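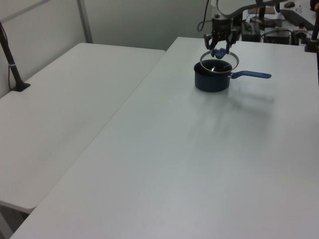

The Small Saucepan

My mother left the house in Tuvudthorpe to the three of us, and none of us wanted it. We wanted things out of it. My brother took the mower and the good ladder. My sister took the piano, which cost her $300 to move and has not been tuned. I took the small saucepan with the blue handle.

It came from Choo's, the hardware store on the main street, long closed now. She bought it the September I started school and used it for porridge, for eggs, and once for melting candle wax, after which we weren't allowed near it. The lid was glass. She liked being able to see in without letting the heat out, and she told us off if we lifted it. Rice was the worst. You could stand there and look as long as you wanted, but if your hand went to the blue knob she would know it from the laundry.

I drove home through Rerach with the pan on the passenger seat and the lid wrapped in a tea towel. It was raining and the trucks were bad. At the servo I checked the glass hadn't cracked, then bought a pie and ate it in the car. 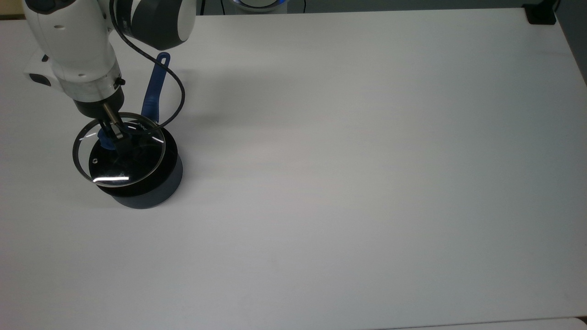 That night I made rice. I rinsed it twice, put in water up to the first knuckle, and turned the flame down when it boiled. Then I pulled up a chair. The glass fogged, and after a while drops ran down the inside and I could see the little holes opening in the top of the rice. I had my hand on the knob before I noticed. I took it away again.

My sister rang while it was resting. She wanted to know if I'd seen the key to the Seta sewing machine, and I said it was in the button tin. She asked what I was doing.

"Rice," I said.

"Don't lift the lid," she said, and went to look for the tin.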